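Who decides what gets built where?

Think about the street where you live. There may be houses on both sides, a shop at the corner and a bus stop. Somebody had to decide that each of those things could go there. In most towns those decisions are made by the council, and the rules it follows are called planning rules.

This page explains how one kind of planning rule works. It is called zoning.

What is a zone?

A zone is a part of a town where certain kinds of building are allowed and other kinds are not. The council draws the zones on a big map. Each zone has its own colour and a short name.

In the town of Vulov, for instance, the map has 9 kinds of zone. These are the ones you would notice most:

Homes. Houses and flats can be built, and small things that people need close by, such as a nursery or a doctor's surgery.

Shops and offices. These are mostly in the town centre, where the buses stop.

Work. Factories, workshops, warehouses and garages go in these zones.

Green land. Parks, playing fields and woods. Very little can be built on them — perhaps a changing room or a café.

Farmland. Barns are allowed, but a row of new houses is not.

Some zones are mixed. The old harbour at Chamoun Quay has flats upstairs and shops at street level, and the map shows it in stripes.

Why not let people build anything anywhere?

A long time ago, people mostly could. Homes stood right beside tanneries and brickworks. The smoke came in at the windows and the carts went past all night.

Zoning keeps some things apart. A factory might need lorries to come at five in the morning. That is fine at the edge of town and not fine outside a bedroom window. Zoning also makes sure that some land is kept for things which do not earn much money, like a park.

It helps the council to plan ahead as well. If 2000 people are going to live in a new part of town, they will need water pipes, drains, a school and roads that are wide enough for a fire engine. It is much easier to put pipes in before the houses are there.

What goes on in a work zone?

When people hear "factory" they often think of chimneys. Some factories do have them, but many work zones today are full of plain, low buildings where people make, mend, pack or test things. Some of the things are very small. The Tivon Road work zone in Vulov has 158 businesses in it, among them a bakery, a printer, a firm that repairs boats and several that handle electrical parts.
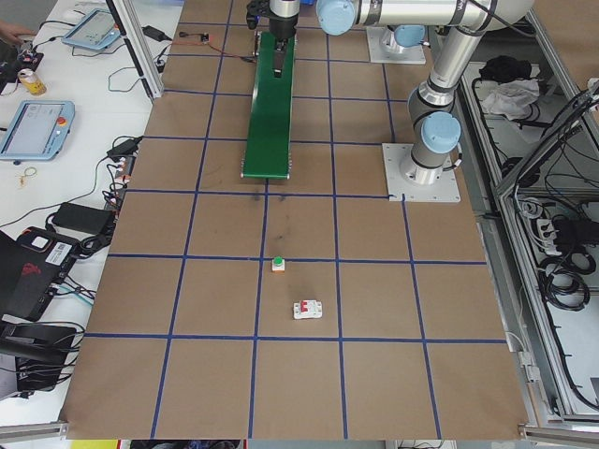
Light and heavy

Planners split work zones into two sorts. "Light" work makes little noise, smell or dust, so it can be fairly close to homes. Sewing clothes is light work. "Heavy" work is louder or dirtier and has to be further off. Crushing stone is heavy work. There is often a strip of trees between a heavy zone and the nearest street.

Can a zone be changed?

Yes, but it takes time. Suppose a company called Eluma owns an empty warehouse and would like to turn it into flats. It cannot simply start. These are the steps:

1. Eluma writes to the council and sends drawings.

2. The council puts up notices nearby and writes to the neighbours. Anyone can send in an opinion, and that includes children.

3. The councillors talk about it at a public meeting and vote.

If they vote yes, the map is changed. If they vote no, Eluma can ask for the decision to be looked at again by someone from outside the town.

Who draws the map?

People called town planners. Malou Brynjólfsdóttir is one of the planners who worked on the Vulov map. She spends part of her week at a desk and part of it walking round with a notebook, checking what is really on each piece of land. Maps go out of date — a field marked as farmland may have been a car park for years.

The whole map is looked at again from time to time. The next full review in Vulov begins in May, and schools will be asked to take part.

Words to know

Council: the group of people chosen to run a town.

Planner: a person whose job is to work out how land should be used.

Review: looking at something again to see if it needs changing.

Zone: an area with its own building rules.

Page last checked: 4 January 2019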